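Filtari Kitchen Trial Kit: Set-up Guide
Section 3. Kitchen chores (trial mode)

Before you start

Read this section even if you skipped the first two. The leaflet that came in the box with the Mirngate arm says it can "take over the everyday jobs in your kitchen". We wrote this guide after using one, and we would put it more modestly. It can do parts of a few jobs, slowly, if you set up the room for it. Clearing a worktop still takes longer with the arm than without it. If you bought it to save time, keep the receipt until you have finished this section.

Trial mode runs each chore in the Etska simulator first. Do not skip this step. A dropped bowl in Etska costs you a click on Reset.

3.1 Load a kitchen

1. Open Etska and choose New Trial.
2. Pick the kitchen closest to your own. For a first trial choose one with an island and a straight aisle. Galley kitchens are listed, but we have not had a clean run in one.
3. Set the aisle width to match yours. Measure between the worktop edges, where the gap is narrowest. Cupboard door to cupboard door will give you too large a figure.
4. Place the arm at the counter and press Settle. Wait for the joints to stop moving before going on.

Note: Etska kitchens are tidier than any kitchen we have been in. There is no post on the worktop, no tea towel over the oven door and no cat. A chore that passes here has passed under the kindest conditions you will ever give it.

3.2 Put out the objects

5. Open the Objects list and add no more than 3 for the first run. A can and a bowl will do.
6. Stand the can near the front of the counter, on the same side as the gripper.
7. Put the bowl somewhere that will make the arm work for it. The far end of the island is a fair test, and it is where people leave bowls.
8. Do not add glasses, cutlery or anything in a bag. They appear in the list and you can select them. We have yet to see the arm manage any of them twice in a row.

3.3 Check the views

9. Turn the arm to each side in turn and look at what comes up on screen. You want a clear aisle and worktops you can see properly. 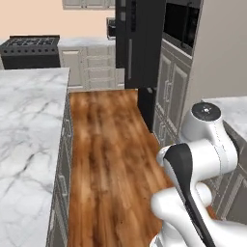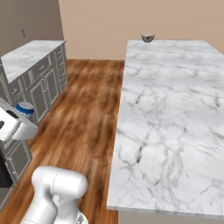
Fig. 3a and 3b. Trial kitchen with marble worktops and wood floor, two views. The can and the bowl are in 3b.

10. Look at how much of the can the gripper covers. Some overlap is normal. If you can't see any of the can, move it along the counter and check again.
11. If either view is mostly arm, go back to step 4.

CAUTION: A good view does not mean a good grasp. The software shows a green tick once it has found the object. Finding a can is the easy part and has been for years.

3.4 Run the chore

12. Choose Clear Worktop and set the time limit to 315 seconds. The default is shorter and the arm rarely finishes inside it.
13. Press Run and leave the controls alone. If you help, the run is marked as assisted and does not count.
14. Repeat for 20 runs. One success proves very little, whatever the promotional clips suggest.
15. Write down each run as done, part done or failed. Use your own judgement here. The built-in score counts an object as put away if it ends up anywhere inside the target area, including on its side.

Our own figure for the two-object chore, over 53 runs, was a little under half done. Most failures came at the bowl, where the fingers closed on the rim and pushed it along. The can gave less trouble until we turned off the default start position.

3.5 Before moving to a real kitchen

16. Do not go on to Section 4 unless at least 15 of your runs were done without help.
17. Fit the Agbeko finger pads. The ones supplied are too hard for crockery.
18. Clear the real worktop by hand, completely, then put back only the objects you tested. Yes, this means you will have done the chore yourself first.

CAUTION: Never run the arm near a hob that is on or has been on within the last hour. Etska does not model heat. The arm will treat a hot burner as one more flat place to put things.

Note: Dishwasher loading was added to the menu in the May update. It is marked "preview". We tried it, and this guide gives no steps for it.

Fault list for this section

Arm stops halfway and the lamp stays amber: the time limit ran out. See step 12.
Object not found: move it away from the back wall and repeat step 9.
Object found, dropped, found again: no known fix. Record it as failed.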